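3.2 Small appliances and the shared worktop

Much of the literature on domestic storage treats the kitchen worktop as a surface that is cleared between tasks. The households that took part in the Brarnetow survey used it differently, and kept appliances, seasonings and bottles on it together.

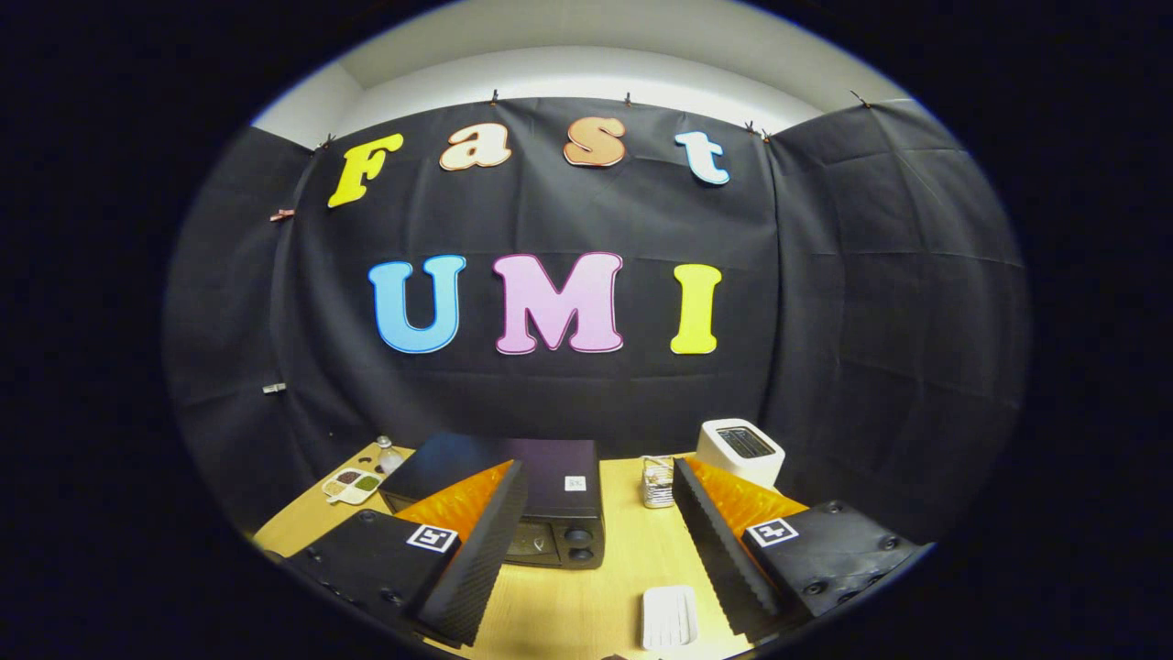
Figure 4. Countertop appliance with a compartmented tray of powders or spices and a small glass bottle on a wooden tabletop.

Which things should be kept within reach of a small oven?
Seasonings in daily use, a heatproof mat and one pair of oven gloves should be kept there, and everything else may be stored in a cupboard or drawer.

This guidance was drawn up by Cruickshank for the second stage of the survey and was given to every household in print. It applies to worktops of ordinary depth and does not cover fitted ovens, for which the Aitken layout rules were retained. Households were asked to follow it for the whole of October and to record any item that they moved away from the oven and later brought back.

The diaries produced 1,029 usable entries. Entries were set aside where the item could not be identified from the wording, or where two members of a household had recorded the same move. Seasonings were the items most often returned to the worktop, followed by oven gloves and chopping boards. Bottles of oil were returned less often than the pilot study had led us to expect, and several households reported that they had found a better place for them beside the hob.

Trays with compartments raised a separate question. In the coding scheme a tray was entered as one item, whatever number of seasonings it held, while jars were entered singly. A household that changed from jars to a tray would therefore appear to have cleared its worktop when the contents had stayed the same. The scheme was revised on this point, and Table 6 gives the figures under both methods.

The position of the controls also affected where things were put. Where the knobs of an appliance were on the right of its front face, as in Figure 4, right-handed participants tended to leave that side clear and to place small items on the left. The diaries of left-handed participants showed no settled pattern, and the group was too small for a separate analysis. The Kumora households, whose worktops were narrower, are considered in Section 3.3.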